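Suture practice at the Midport skills room

Home
Courses
Gallery
Contact

The skills room is on the first floor of the Midport teaching building, past the lockers and on the left. It opened in June and is used mainly for suturing and knot tying. This page shows some of the kit and the work done with it. More pictures will be added as the courses go on.

Practice pads are kept in the drawers under the window, with needles and thread in the cabinet next to them. The cabinet is locked outside course hours. Please sign out anything you take from it and put used needles in the yellow bin on the bench. The bin is emptied at the end of each day.

Each short course has 18 places. People work in pairs for the first hour and on their own after that. The room is also open for private practice from 4 pm until 7 pm, and no booking is needed unless you want the end bench.

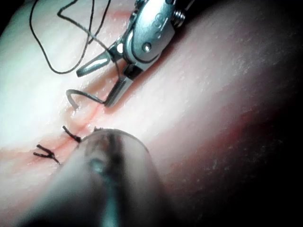 Needle angle takes up most of the first session. A curved needle follows its own curve through the pad if it goes in square to the surface and the wrist does the turning. Beginners tend to push it in a straight line, and that drags the edges of the cut. Start with the needle held near its end in the jaws of the driver, the point just above the incision, and look at where it will go in before you move. On a pale pink pad with a thin reddish cut the line can be quite faint in places, so turn the lamp until you can follow it along its length.

Pads

We buy silicone pads from Sesico and keep a few older ones from Vimura for knot tying. A pad can be used many times if the stitches are cut and pulled out gently. Throw it away when the edges of the cuts start to tear. Wipe pads with a damp cloth and lay them flat in the drawer.

Next courses

Basic suturing, 3 sessions
Knot tying, one session
Refresher, one session

The course handbook runs to 47 pages and can be collected from the Pandey library desk. Bring it with you to the first session.

Back to gallery index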